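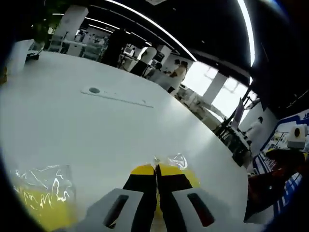

Two clear bags at the big white table, one with yellow inside.

The Packing Table: a small gallery from our floor in Brenville

Welcome to this page. My name is Lucrezia Farina and I keep the gallery for Dumico. Every few months I put some pictures here, so that our friends in other cities can see how we live in the new office. In May I showed the stairs and the entrance. The subject now is the big white table, and the small yellow things in plastic bags that we put on it.

First, some words about the table. When we moved to this floor, we had many desks but no place where people could stand together. We looked for a table without corners, so that one can walk around it with the hands full and not hurt the hip. We found one in the end, and it came up in the elevator in parts. I am still a little proud of it, because I was the one who measured the door.

In the top there is a small round hole for cables, and a long narrow strip goes from it across the table. Our visitors ask about this strip more than about anything else. For me it is useful when I sort, because I keep one kind of thing on one side of it and the other kind on the other side. Please do not push paper clips into it. I took out so many with a hairpin last winter.

Then, the bags. They belong to our Clokunero project, in which we try different ways to pack small goods for shops. We order the clear bags in boxes of 50, and a box does not last long. The plastic is thin and it makes a lot of noise when you touch it. It also shines very much, so it is difficult to make a nice picture of it. I have tried with the blinds down and with the blinds up, and I prefer the daylight, even if the plastic then has white spots everywhere.

Yellow was not my idea, but now I like it. On a white table you find it immediately, also from the other end of the room. We had gray pieces before, and one of them was lost for 3 weeks under a printer.

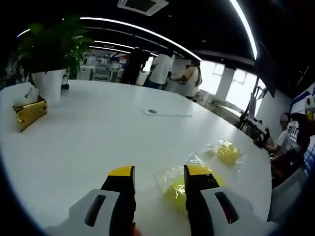 Yellow on white, with the gold tissue box and the plant for company.

I want to say something about the gold box, because I receive messages about it. Yes, it is only for tissues. It came from the old office on Huanca Street, where it stood at the reception, and some of my colleagues find it too shiny for us. I find that a plain table can carry one shiny thing. The tissues come out of it like a little cloud, and when somebody takes one the next is ready.

The plant with the big glossy leaves is also from Huanca Street. It had a brown plastic pot there and it looked sad. The tall white pot suits it much better. I give it water in the morning, before the others arrive, and I turn it a little so that it does not grow only in the direction of the windows. If you work near it, please leave your cold coffee in your cup.

Behind the table you see the rest of the floor, with the white desks in their rows and the big windows. It is a bright place. In the afternoon people leave their chairs and talk standing up, and the table is where many of these talks finish.

This gallery has 66 pictures now, if I count the old pages also. The next one will be about the kitchen shelf and the cups without owner. If one of the cups is yours, write to me before I photograph it.

Text and selection: Lucrezia Farina, Dumico, Brenville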